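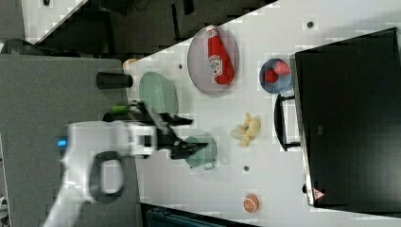 Red bottle on the round plate, strawberry in the blue bowl.

Workshop notebook, Fliltdale
April 27, 2024

Onion skin dye, second pot

I continue from the October notes, where the colour on the Darel wool came too pale. Today I used 237 g of dry skins, mostly brown ones, and let them stand overnight in rain water before heating. The liquid was already dark like strong tea in the morning. I kept it just below the boil for an hour, then strained it through the old curtain.

The wool was weighed dry, 191 g in 5 skeins. I put alum on four of them. The last one has nothing, for comparison. I must remember to tie it with the blue thread next time, as the white thread took the colour too and I had to guess by the knot.

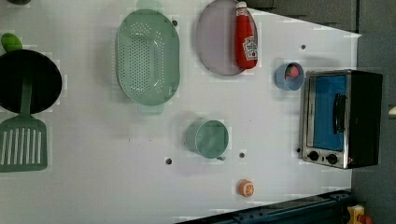
Spatula across the black pan, left side of the table.

Results after rinsing: the alum skeins are a warm orange, quite even, except one grey patch where I think the skein was tied too tight. The skein without alum is a dull beige. I do not dislike it. Elspeth Imrie has asked for a quiet colour for the cuffs, and maybe this can serve.

The Son yarn I did not try. It is still greasy and needs a proper wash before any dye, I wrote this already two times.
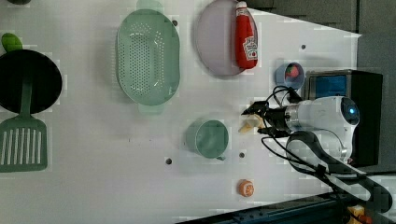 Iron bath

I dipped half of one orange skein in weak iron water for 2 minutes. It went to olive green very quickly, faster than what the Eturetti booklet says. At the border between the halves there is a brown line which I find ugly. Next time I will lift the skein slowly, so the change is softer.

The wool feels a little rough after the iron. I rinsed it three times and the water was still not fully clear – to be checked tomorrow when it is dry. 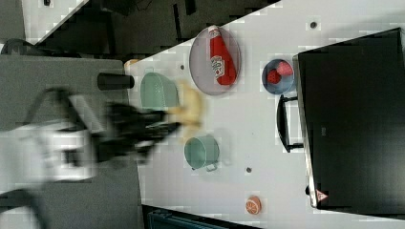 To do

Cut a small piece from each skein for the window test, and cover one half with card.
Label the jar of iron water. The old label has fallen off.
Ask Elspeth for the exact length she needs for the cuffs.
Save more red onion skins, we have only a handful.
The small scale shows a different weight each time when the battery is low. New battery, then weigh the alum again.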